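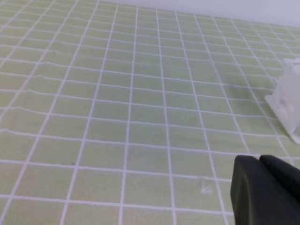
Lindalva Cavalcanti wrote in after the September issue to say that her trailer sways on the highway even though she is well under what her vehicle is rated to pull, and she wants to know if she should spend the money on a sway control hitch. Several other members have asked much the same thing, so it gets a longer answer this time.

A hitch may help, but find out what the trailer weighs first. The number in the brochure is for a trailer with nothing in it. It usually leaves out the battery, the full propane tank, the awning somebody added later and everything in the cupboards. A small trailer sold as light enough for a family car can be a good deal heavier by the time you have packed for two weeks.

## Getting weighed

The Rattanakul gravel yard on the county road lets members use its truck scale when it isn't busy. Go after 3 in the afternoon, when the dump trucks are mostly done. Stop at the office before you drive on, and tell them you are with the club.

Pack the trailer the way you would for a real trip. That means food, water if you travel with water, the dog's crate, lawn chairs and tools. Fill the gas tank too. Then take these readings:

- Vehicle and trailer together, hitched, all wheels on the scale
- Vehicle alone, hitched, with the trailer wheels off the scale
- Vehicle alone, unhitched

The first reading minus the third is the full weight of the trailer. The second minus the third is the weight on the tongue. Write both down and keep them in the glove box with the date.

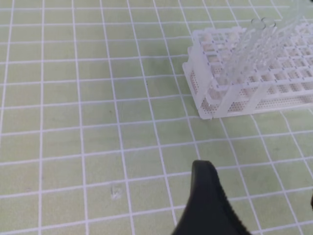 *White test tube rack on a gridded green mat.*

Compare the numbers with the sticker inside the driver's door and the plate on the hitch receiver. They may not agree with each other, and the lowest one is the one that counts. A vehicle advertised as towing up to 3000 pounds may have a receiver rated for less, especially if the receiver was put on by a previous owner.

If the tongue is too light, the trailer will tend to sway. The usual cause is too much weight behind the axle. Bike racks on the rear bumper are hard on a short trailer, and so is a rear storage box full of firewood. Move the heavy things forward and low, drive the same stretch of road at the same speed, and see how it feels. Don't go so far the other way that you overload the hitch or the back of the vehicle sags.

Check the tires before you go, while they are cold. Use the pressure on the trailer placard, and don't forget the spare.
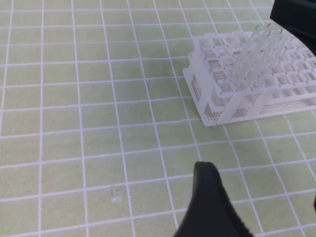 ## Loaner hitch gear

The club has a tongue scale, made by Prudico, that members can borrow for a weekend. It's handy for checking again after you rearrange the load. There is also a Skornik torque wrench for lug nuts. Both are kept in the steel cabinet at the Nemov Road storage lot, and the sign-out sheet is taped inside the door. Return the scale in its case, with the instruction card.

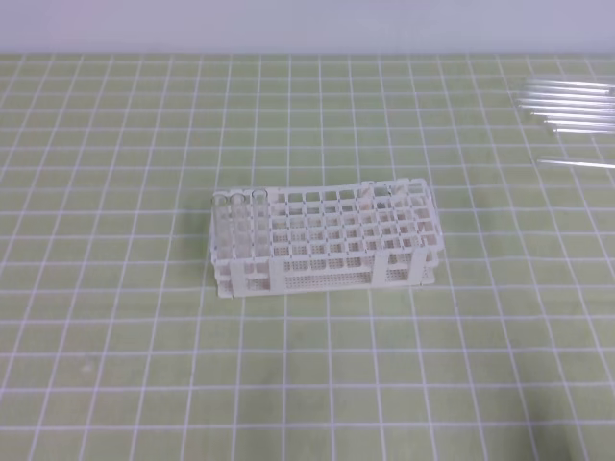

*Test tube rack and clear glass tubes.*

The storage lot gate is open from 8 to 9 in the morning for pickups and returns. If you get your trailer weighed this fall, send in the brochure weight and your scale weight along with the make and year. We would like to print a table in the spring issue for members who are shopping for a first trailer.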